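HOME TEXTILES AND CONSUMER CARE
Course Handout, Unit 6: Pile Fabrics and Their Care

Instructor: Aigars Jankauskaitė
Ratthorpe College, Department of Consumer Studies

Students should read this handout before the October laboratory session. Terms introduced in this unit will be used without further definition in Units 7 and 8.

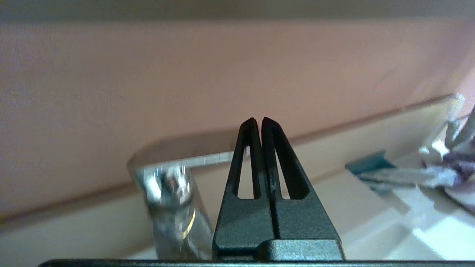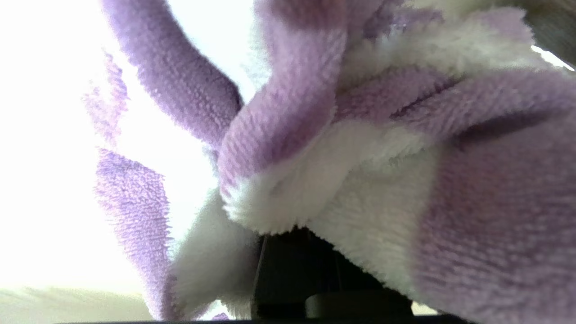
Figure 6.1 (second picture). Lavender and white plush at close range. Note the dense, looped look of the pile and the longer, shaggier fibers in the white areas.

1. Definition

A pile fabric has two parts: a ground, which holds the cloth together, and a pile, which stands up from the ground and forms the surface that is seen and touched. The ground may be woven or knitted. The pile may be left as loops or cut to form separate ends. Terry toweling is the most familiar looped pile. Velvet, corduroy and most toy plush are cut piles.

The word "plush" is used loosely in stores. In this course it refers to a pile fabric whose pile is longer and less dense than that of velvet. Students should use the term in this sense in all written work.

2. Construction

Woven pile is made with an extra set of yarns. When the extra yarns run lengthwise, the cloth is called a warp pile; when they run crosswise, it is called a weft pile. Velvet is usually a warp pile, and corduroy is a weft pile.

Knitted pile is made by adding a second yarn or loose fiber to the knitted ground. In sliver knitting, loose fiber is fed directly into the needles and held by the ground stitches. The method suits long, furlike surfaces. The resulting cloth stretches more than a woven pile and will curl at a cut edge.

Tufted pile is made by punching yarn through a finished backing. Most carpets and many bath mats are tufted. The tufts are held by a coating on the back, and the life of the article depends largely on that coating.

3. Nap and Direction

Most cut piles lean in one direction. When the hand is passed along the lean, the surface feels smooth; against it, the surface feels rough and the color looks deeper. All pieces of a garment or cushion should be cut with the pile running the same way. Failure to observe this rule is the most common fault in student work and will lose marks in the practical assignment.

4. Wear

Pile fabrics wear in three ways. Crushing occurs when the pile is pressed flat, as on the seat of a chair. Shedding occurs when fibers work free of the ground. Matting occurs when fibers tangle with one another, usually after rubbing or a hot wash. Crushing can often be corrected with steam. Matting is seldom fully reversed.

For the abrasion exercise, each group will receive samples from the Grorholm set and run them for 3,000 cycles. Samples are to be compared with the untreated control under the same lamp, and results entered on the sheet provided.

5. Care

The care label takes precedence over any general advice. Where the label permits washing, the article should be turned inside out if possible, washed on a gentle cycle and dried without high heat. Fabric softener should be avoided on terry toweling, as it reduces absorbency. An iron should never be placed directly on a cut pile. A soft brush may be used once the article is fully dry.

6. Reading and Assignment

Required: De Haan course reader, chapter 2.
Optional: the Zarnance sample book, held at the department desk and not for loan.

Submit a written report on two pile fabrics found in the home. For each, state the type of ground, whether the pile is looped or cut, and the wear observed. The assignment carries 16 points. Reports are due November 1, 2020.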